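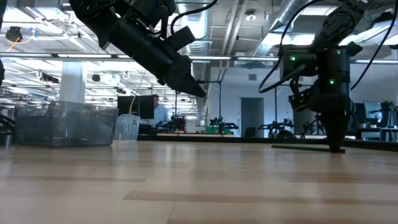
The clear-bin table
Gallery page 2, Storage and Sorting
Words by Lesego Coetzee

I was sent two articles and a catalogue before I agreed to do this page, and all of them promised that see-through plastic would change how a room works. I have my doubts. I have been putting things into boxes for most of my adult life and the trouble was never that I couldn't see through the sides.

Still, Pravesh Motaung wanted a page on it, and Pravesh pays for the web hosting. So this one covers a big clear bin, a small cloudy one, and the table they sit on.

The table
Pale planks, running lengthwise, in two shades of wood that don't quite match and look better for it. I'm told the alternating strips are "calming". They are strips. What I will say for a light top is that you can find a dark thing on it, and this matters more to me than calm. The finish does throw the ceiling lights back at you, and if you sort small parts under that for an hour you'll want to turn your chair.

The big bin
Large, transparent, a touch grey. The word "clear" does a lot of work in the catalogues. What you get through a tinted wall is shapes, and dim ones, with the overhead lights laid across the front for good measure. Esperanza Ridgeway maintains that shapes are enough, because she knows her own things by their outlines. Good for her. I once spent a whole morning looking for a set of coat hooks in a tub exactly like this kind, and they were in it.

The small container
More or less a cylinder, cloudy white, standing hard up against the bin so that one overlaps the other. Cloudy plastic gets sold as the gentler cousin of clear, and I can't see what it's for. It hides the mess a bit and shows the contents a bit. Round also wastes the corners of any shelf you put it on. I'd have gone with a square one, with a lid in a colour, and a strip of masking tape with a word on it.

The green rod
Thin, dark green, flat on the wood. Every sorting system has one of these: the long item. It doesn't suit a round tub, and in a rectangular bin it ends up on the diagonal with everything else sliding off it. The Chuang catalogue has 52 pages of boxes and I found 2 pages with anything on them for long thin things. Ignacio Acuña keeps his in a length of downpipe screwed to the garage wall, which cost him five dollars and has outlived three of my label makers.

What I was told, and what I think of it

"You'll save an hour a week." Says the Hurano leaflet. An hour compared with what? I timed myself putting away the contents of one kitchen drawer, into clear tubs and then into old shoeboxes with writing on the ends. The shoeboxes won, though I'll admit I did them second and had got my eye in by then.

"Clear plastic keeps you honest." This came from Johannes Mabuza, who is a tidy man and would be just as tidy with hessian sacks. I don't think the tub gets the credit.

"It all stacks." Same brand, same range, same year, yes. I have a Gustura lid that fits no Gustura tub I own. My tower of Trostex boxes went over in March and took a pot plant with it.

"Sixty litres is the right size for everything." It's the right size for doonas. Fill 60 litres with tools and you'll need a neighbour to shift it.

Where I've landed, for now: one big see-through bin for bulky stuff you'd recognise in the dark anyway, and labelled boxes for the rest. I would keep a light-coloured table whatever you decide about plastic. Leave it bare before you start, work from one end, and don't buy a single container until you've seen what's left over. I've broken that last rule every time.

Colour, lids and the question of handles are on page 3. Readers who swear by clear tubs can write in - Pravesh reads the mail, and he's on your side.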